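Davoud Hassanpour has been collecting demonstrations at Enau since June, and he doesn't oversell them. "It's a bottle and a rack," he says. "If you came for the future, you'll be let down."

The target is 3,133 episodes. I asked who had picked that number. "Follgate did. I've never had a good reason for it."

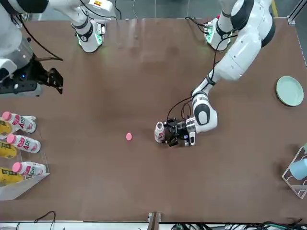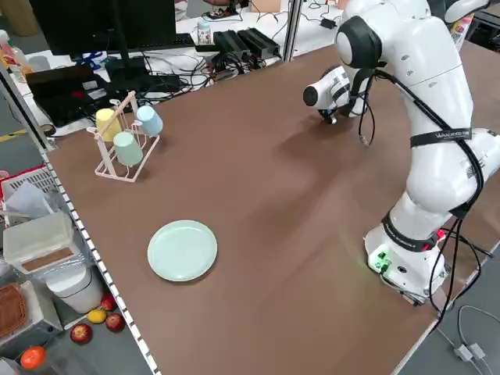
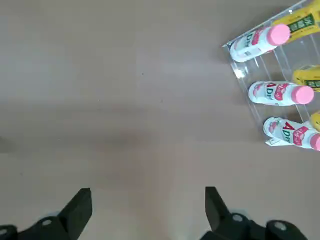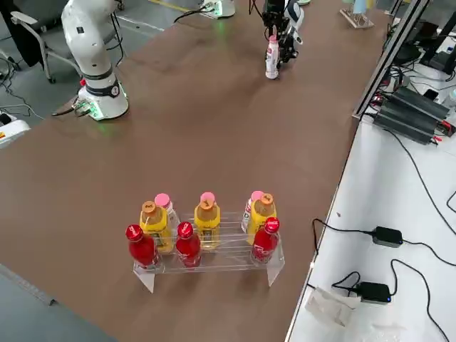 Two arms, small bottles, a clear rack, a wire rack for cups.

## What does it learn?

Hassanpour is careful here -- more careful than the Follgate brochure. "It learns our table. Move the rack a hand's width and we'll see." His colleague Moradi wants 300 more episodes with the rack shifted. He thinks 300 won't settle it.

I wondered whether bad attempts were kept. He throws out 10 in a good session, by his own judgement, and there's no written rule. That bothered me, and I said so. "It bothers me as well," he said. "Two people would throw out a different 10."

The trained system goes to Wornley for 3 weeks of trials. Would he bet on it? "On the bottles, maybe. On the cups, no."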